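Le linge, cette corvée que les machines apprennent encore

Mekix, la jeune société installée à Datcombe, a ouvert en mai les portes de son atelier à quelques clients de la blanchisserie Lilalby, et l'on y est allé avec l'envie, un peu enfantine il faut bien le dire, de savoir si l'on pourrait bientôt confier à une machine la pile de linge qui attend toujours au bout du couloir. La réponse, donnée autour d'un café très convenable, tient en un mot : presque. Enfin, presque pour certaines choses, et pas du tout pour d'autres !

Le travail retenu pour ces essais paraît tout simple à qui le fait chaque semaine : prendre une pièce de tissu, la soulever, la présenter bien étalée, puis la ranger. Une assiette garde sa forme quand on la saisit, alors qu'un tissu en change sans arrêt, se plisse, se retourne sur lui-même et cache ses propres coins. C'est là que les choses se compliquent, et c'est aussi ce qui passionne l'équipe, intarissable sur la question des ourlets (nous avons eu droit à une bonne demi-heure sur le sujet, et nous ne l'avons pas regrettée).

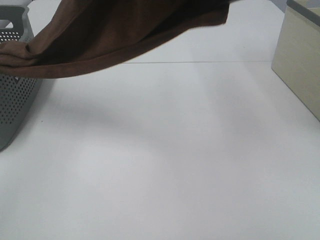
Le tissu brun suspendu au-dessus de la table blanche, devant un bac gris ajouré, à gauche d'une boîte claire. 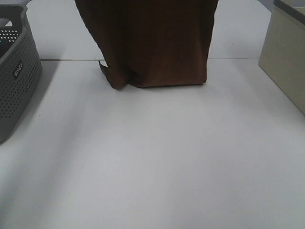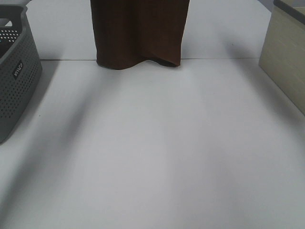
Sur 345 essais menés au printemps, la société en compte 329 où la pièce a été saisie sans tomber, un résultat dont elle se réjouit et on la comprend. Pour le pliage complet, en revanche, la patience reste de mise : il faut encore 35 secondes pour une simple serviette, quand une personne un peu habituée en plie plusieurs dans le même temps, tout en bavardant avec sa voisine. Les chaussettes, les housses de couette et tout ce qui porte des boutons ne sont pas au programme cette année.

Chez Lilalby, où passent chaque matin près de 30 chariots de linge, on suit l'affaire avec bienveillance et sans précipitation. La maison envisage d'accueillir une première machine à l'arrière de la boutique, pour les torchons et les serviettes seulement, à côté des tables où l'on continuera de plier à la main. Le fabricant de tables de tri Sveinbjörnsson doit fournir le plan de travail, dont la hauteur se discute encore.

Une nouvelle visite de l'atelier de Datcombe est prévue à l'automne, en fin d'après-midi, sur inscription auprès de la blanchisserie.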